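Thursday, January 30, 2020

So I've finally done it, I've given up the car for the winter and started taking the bus to work. I know, I know, January is a daft month to begin. But the garage in Welau wanted 180 for new brake pads (in December, of all times) and I stood there at the counter and thought, well, what if I just don't?

The number 39 leaves from the bottom of our hill and goes all the way through Stulden, past the allotments and the old dye works, and drops me outside the bakery in Elach. It takes 27 minutes when the lights are kind. Driving was quicker, but then I'd spend ages looking for somewhere to park and arrive in a mood. 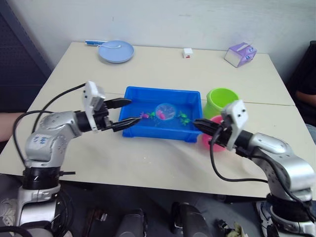

The best bit is the reading! I got through one book in the whole of last autumn and I'm already on my third this month. I've also learned which seats to avoid. Over the back wheel your knees end up near your ears, and the one behind the driver has a heater that will cook your left ankle while the rest of you freezes.

Mornings are lovely, mostly. Going home is another matter. The 17:40 was missing twice last week and I ended up sheltering in the doorway of Shahbazi, the carpet shop, until they took pity and let me stand inside. I now badly want a rug.

A monthly pass is 83, so I'm saving a bit on petrol, though I've been spending it on cheese rolls at that bakery. The car is still sitting outside with leaves stuck to it. I'll see how I feel when the evenings get lighter, and in the meantime, if anyone knows of gloves you can turn pages in, please leave me a comment.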